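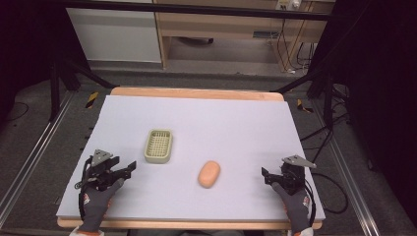 # Setting Up and Maintaining a Soap Station

This page applies to all guest washrooms and shared kitchens at Retirwood. It covers the choice of dish, the placement of the bar, weekly cleaning, and replacement. Staff who look after the Seixas building should also read the note on hard water near the end.

## What you need

- One soap dish with an open grid floor and a raised rim
- One bar of soap, unwrapped
- A flat, light-colored board or tray to work on
- A soft brush (an old toothbrush is acceptable)
- White vinegar
- Two clean cloths, one for washing and one for drying

Dishes with a solid floor are no longer issued. Water collects under the bar, the underside turns to paste, and the bar is usually thrown away with a good third of it unused. Any solid dishes still in service may be returned to the supply room, where Salma Hajji will exchange them.

## Preparing the dish

1. Lay the dish and the bar side by side on the board, with a gap between them. Soap residue shows up poorly on a dark counter, and a pale surface also keeps crumbs in one place.
2. Hold the dish up to the light and look through the floor. Every opening should be clear.
3. Check the rim and the corners for cracks. A cracked dish is to be discarded.
4. Rinse the dish under warm water and dry it fully, including the underside.

## Placing the bar

1. Set the dish on a level surface within easy reach of the faucet, but outside the splash area. On the narrow Draltetti sinks the best position is the back left corner of the counter.
2. Pick up the bar by its long sides. Pressing on the ends of a new oval bar may leave dents.
3. Lower it onto the grid, flat side down if it has one. The bar should rest on the floor of the dish and should not lean on the rim.
4. Slide the dish slightly to make sure that it does not rock.

A bar that is too long for its dish may be cut in half with a plain kitchen knife. Store the second half in a paper bag. Plastic bags trap moisture and are not suitable.

## Weekly cleaning

Remove the bar and place it on the board. Tap the dish over the sink to loosen dry flakes, then brush the grid from both sides. The openings nearest the corners clog first — work the bristles through them one at a time.

If residue remains, mix 400 ml of warm water with 4 tablespoons of white vinegar and soak the dish for half an hour. Rinse well. Do not use scouring powder, which scratches plastic and gives residue a place to hold.

Wipe the bar with a damp cloth before putting it back. Turn it over each week so that both faces wear evenly.

## When to replace the bar

Replace a bar when it can bend between two fingers or when it has split along its length. Small remnants can be pressed onto the back of a new bar while both are wet, then left overnight to set. Inês Figueiredo collects any remaining pieces from the Jonora washrooms at the end of each month for use in the laundry.

## Hard water

In the Seixas building, a white film may form on the dish within a few days. Soak those dishes twice a week using the mixture given above. Descaling products intended for kettles are not approved for this purpose.

## Supplies and questions

Replacement dishes are listed under stock number 3826. Orders placed before noon are normally filled the same day. Questions about this procedure should be directed to Nesrin Akgül, room 325. The page was last reviewed in September by Catarina Quintela.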